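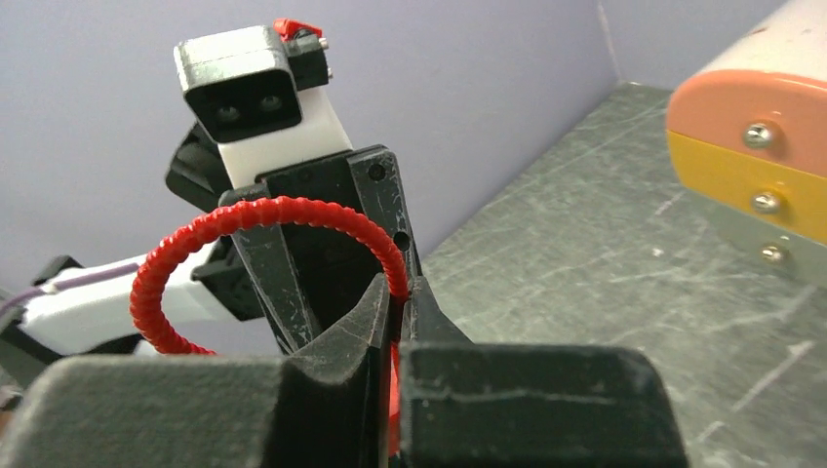
*Red coiled ring, held at the top, with the ribbing visible along the loop.*

# Coiled rings: notes on the Randomik set

This folder covers the ring items in the Randomik collection of small soft things. It replaces the old Lehner notes, which called every ring "flexible, round" and left it there. Neither word told me much. A ring like the red one hangs as a rough loop, with a curved stretch on one side and a straighter one on the other, so I'd be careful with any label that says "circle."

## What's in here

| Item | Count |
|---|---|
| Coiled rings, all colors | 16 |
| Smooth rings | 13 |
| Photos of rings being held | 48 |
| Sheets of handling notes | 2 |

## Fields

- `surface`: `ribbed` or `smooth`. Skip `textured`; we had it for a while and people used it for both.
- `shape_at_rest`: how the ring lies on a flat table.
- `shape_held`: how it hangs from one grip point. Don't copy this from `shape_at_rest`. Someone did that for a whole batch.
- `material`: left as `plastic` for the red one. The Lehner notes say "spiral cable wrap," and it does look similar, but looking similar isn't a source.

## Things I don't trust yet

**Diameter.** The Aluteck sheet gives one number per ring. I can't tell which direction it was measured in or whether anybody held the ring flat. Treat the column as a hint.

**Stretch.** Brorkness lists the coiled rings as "returns to shape." There's no test behind that in anything I was sent. A photo of a ring being held won't settle it either, so please stop citing the photos in that column.

**Color names.** Red is fine. "Coral" and "brick" show up in the old file, and I've merged both into `red` until I see a swatch.

## Known gaps

Hidden parts of a ring are not filled in. If the lower bend goes behind something, the outline stops there. The earlier version guessed a full loop every time, and those outlines are still in `old/` for anyone who wants to compare.

Corrections are welcome with a measurement attached.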